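Cleltuten 2.4: grasp proposals on thin film

The Cleltuten planner release tagged Aug 21, 2022 changes how grasp candidates are scored on thin plastic film. Most of the work was done in July by Baoshan Yao, and it touches three packages: the depth filter, the candidate sampler and the width controller.

The old sampler assumed a closed surface. Translucent film breaks that assumption, as the depth return drops out on the folds and comes back as speckle from the table underneath. The sampler then placed candidates below the table plane, and the planner rejected them one at a time until it hit its timeout.

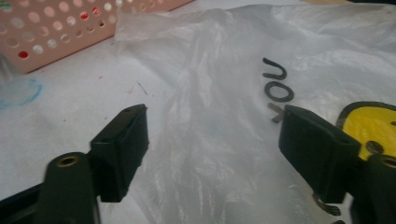
Fingers open over a crumpled bag, basket at upper left.

Version 2.4 no longer trusts depth inside any region the segmenter labels as film. It takes the region outline from the color stream, fits a height prior from the nearest valid table points, and samples only along ridges in the image gradient. Printed lettering used to produce false ridges. A small text mask now runs first — it costs 5 ms per frame and can be turned off with film.mask_print: false.

On the Su replay set (523 episodes, wrist view only) the planner now returns a first valid candidate inside 100 ms on every episode that has a film label. Replay says nothing about whether the grasp would hold, so please do not quote that number as a success rate. 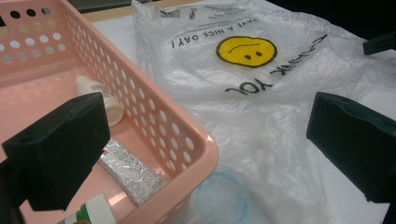

Rigid items keep the old sampler. The two run side by side and the arbiter in Lellik picks between them by label, with ties going to the rigid branch. If your config overrides arbiter.order, delete the override before you upgrade or the film branch will never be called.

Known issues: perforated walls are still sometimes segmented as film when the background behind the holes is bright. Raising film.min_area helps, at the price of losing small scraps. The Zalex viewer draws film candidates with the approach axis flipped; the data is correct and only the overlay is wrong. Logs recorded before 2.4 need the converter in tools/ run once before replay.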